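4.2 What ends up on the table

I should say up front that this is the part of the study I had the most fun with, and also the part where my coding scheme fell over twice. We had planned to sort every tabletop by room use (eating, homework, play, mending and so on), and I wrote the first codebook with Phúc Khúc over a long afternoon in June, feeling pretty pleased with ourselves. Then the Burkton material came in and hardly any table would stay in its box. People color next to the butter. They leave a half-written shopping list under a jigsaw. Finlay Lindsay, who did the second round of coding, started writing "everything table" in the margin so often that we made it a real code.

Drawing things were what got me thinking about this properly. Pens and markers travel, and they travel in pieces: the body goes one way, the cap goes another, and whatever was already on the table stays put and becomes the neighbor. Figure 6 is a good one for showing what I mean. The pink stick has its orange tip up, and near the tip is the flat blade of something yellow that our two coders could not agree on at all.
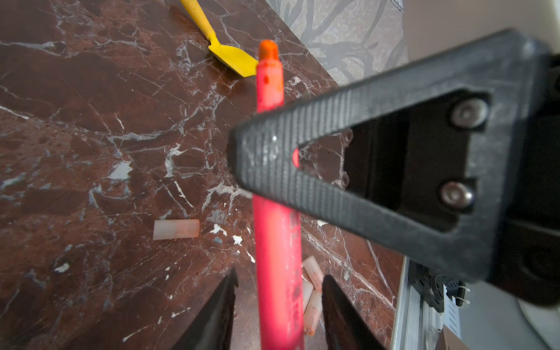 Figure 6a. Pink stick with orange tip, yellow flat-bladed item and a short pale cylinder on a marble tabletop.

Brendan Kinsella had it down as kitchen ware straight away. Ailsa Shearer, who has small kids, put it under play without a second's thought. I went back and forth! A thin handle and a flat blade could be either one, and in the end we let both codes stand and marked the item "shared". I know some readers will find that a bit soft (Katsuhiko Yokoyama certainly did when he read the draft), but forcing a choice would have told you more about the coder's household than about the table.

The pale cylinder was the other headache. In our first pass, loose small parts went into a bin called "bits", and it grew to 57 entries before I got embarrassed and opened it up again. A lot of those entries, once you looked at a second picture of the same table, were just parts of things we had already logged. So we added a rule: check every picture of a table before you log a loose part by itself. It slowed us down a fair amount, and I would do it again. 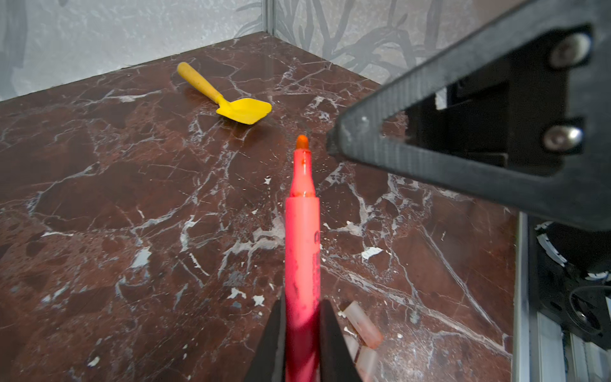 Figure 6b. Same tabletop. Uncapped marker with orange felt tip; frosted pale pink plastic pieces to the lower right.

With 6b next to 6a, I was happy to call the stick a marker and to log a cap with it. Of the lettering on the barrel, only something like an "A" can be made out, so the brand column stays blank. The busy white and gray veins in the marble gave us trouble too, though mostly with paler objects. A frosted cap is easy to skim past on a surface like that, and Finlay and I both missed caps on other veined tables in the Lorkilura set until we did the rule-based recheck.

Across the full set we logged roughly 2,000 objects on the first pass and 1,740 after merging parts with their owners. Most of that drop came from caps, lids and stray handles. I had expected crumbs of the "everything table" problem to go away too, but they didn't, and Section 4.3 gets into why the homework tables were the worst for it.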